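3. Collecting Demonstrations

3.1 Where the examples come from

Our policy learns to put soft things away by imitation, so somebody has to put a great many soft things away first. Teleoperating the full arm was our original plan, and we abandoned it in June after finding that a competent operator needed most of a morning to produce what a bored undergraduate could do by hand before the kettle boiled. We moved to hand-held grippers, one per hand, following the general recipe of recent portable collection rigs. The operator carries the jaws to the object and the recording is made from the tool itself, with a second view taken from head height. The arm stays in its cage, where it is at least consistent.

The Mulleo set, as we call it, was gathered in ordinary working buildings with the furniture left as found. Lab benches are lovely and teach a policy a great deal about lab benches. Storage areas are less flattering. They have reflective doors, several kinds of latch, vents that look like handles to an untrained network, and keys left hanging where a careless jaw can catch them. We consider all of these features, in the software sense and, on better days, in the ordinary one.

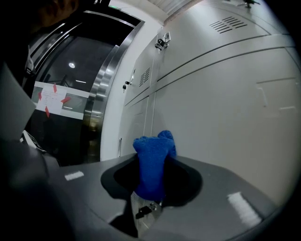
Soft goods were chosen because they punish lazy labelling. A rigid block has a pose, and two annotators will agree on it before lunch. A piece of knitwear has a pose only until it is touched, and our early attempts to annotate grasp points on such items produced disagreements that we'd prefer not to tabulate. We therefore record no grasp point at all. An episode consists of the wide-angle stream from each tool, the head-height stream, the jaw opening over time and the estimated trajectory of each gripper. Whatever the policy wishes to believe about fabric, it must work out from those.

3.2 Protocol

Each operator was given a one-page sheet, drafted by Orlando Ospina and known to the group as the Butness rules after the building where it was first ignored. The rules are short. Start with both tools in view of the head camera. Move at a speed you would use if you were being paid by the hour. If you drop the item, pick it up and keep going, and mark the episode as a recovery. Don't tidy the floor between takes.

The last rule met some resistance from people raised properly. It matters all the same, as an early batch recorded against a spotless floor gave us a policy that hesitated at the sight of a cable.

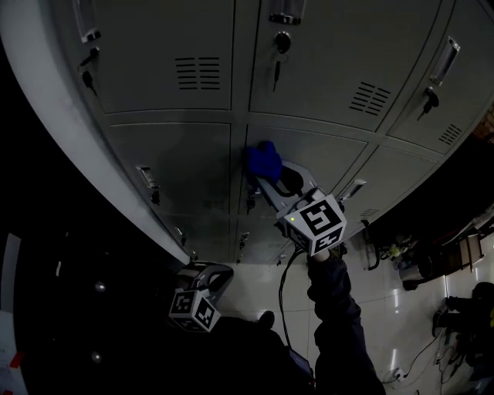 Trajectories are recovered from the wide-angle streams by visual-inertial tracking, with printed fiducial markers on the tools giving a second estimate whenever they are visible from the head. Where the two estimates drift more than 4 cm apart, the episode is set aside for manual review. Brushed metal and glossy tile were the usual culprits, both offering the tracker a wealth of landmarks that weren't there.

3.3 Yield

We kept 600 episodes and discarded some 200, mostly for tracking loss near polished surfaces. Recoveries were kept in the training split. Removing them made the validation curves prettier and the policy worse - a trade we had been making for two earlier projects without noticing.

Figure 1. Demonstration collection with hand-held grippers at a bank of metal lockers. Views from a tool-mounted camera and from head height.

Operator identity was withheld from the model but retained in the metadata, and Section 5 uses it to test whether the policy favours one person's style. Episodes from the Brelard and Mac Giolla sites were held out entirely and are used only for the transfer results in Section 6, where our optimism is given a proper workout.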